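Why did dropping a quarter of our demos make the policy better?

Asked by kinga_b

I'm a second-year student and I have a result I can't explain to my advisor, who would like it explained by Monday. We collect demos with a pair of hand-held grippers and train an imitation policy on them. The full set is 1496 episodes. I threw out 392 because the operator paused partway through, trained again on what was left, same config, same seed, and the new policy wins on 100 evaluation trials per model. More data is supposed to be better. I have a poster from the Bornela workshop on my wall that says so in very large type.

Did I break something, or is this a real effect?

Beathag Chisholm

Real effect, probably, and older than your poster. Your policy predicts the next motion from what it sees now. When a person stops in mid-air to think, the recording says "in this situation, do nothing," and the model learns that lesson beautifully. Then at test time it arrives at the same spot and stands there like a man in a doorway who has forgotten what he came in for.

Before you tell your advisor, do two things. Drop 392 episodes at random and train on that, so you know the gain comes from which ones you removed. Then keep all 1496 and trim only the idle stretches. If trimming does as well as dropping, you threw away a lot of good operator time, and you may want to break that to the operators gently.

Also, one seed is one seed. Run three more. I have personally had a lovely result that lived in a single seed and died there.

gronusberg_tom

just add more data lol

Grilier

Agree with Beathag, except on trimming. If you cut the pause out of the middle you get a jump in the wrist camera view, and with a short history window the model may see a gripper teleport. Resample by distance traveled instead, or mask those steps out of the loss and leave the video alone. We lost most of March to this.

Look at what happens just before the pauses too. In ours, the bulk of them came right after the grasp, with the object in the air and the person deciding which way to turn it.

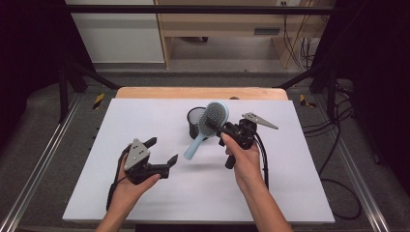

Should both hands be trimmed at the same time?

Trim only where both grippers are still. One hand often waits on purpose while the other works, and a two-handed policy has to learn that waiting.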